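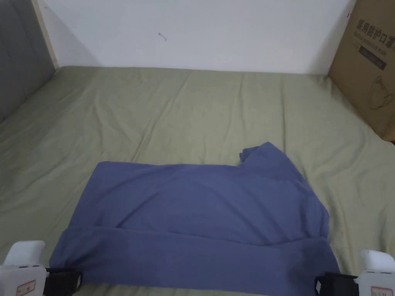
Laundry & Linen > Folding

Folding a T-shirt on the bed

No table needed, bed's fine. Pull the sheet fairly flat first, few wrinkles wont hurt.

1. Lay the top out, smooth from the middle outwards.
2. Sides in, sleeves tucked back. If a bit bunches up near the shoulder, flatten it now, it only gets worse later.
3. Take both bottom corners and bring the hem up in a band. Keep hold of both, pull gently, then let go.
4. Fold up again til it's a neat rectangle.

Thick cotton, stop at 4 layers. Stack in the drawer or stand them on end. Jumpers are on the next page, diffrent method.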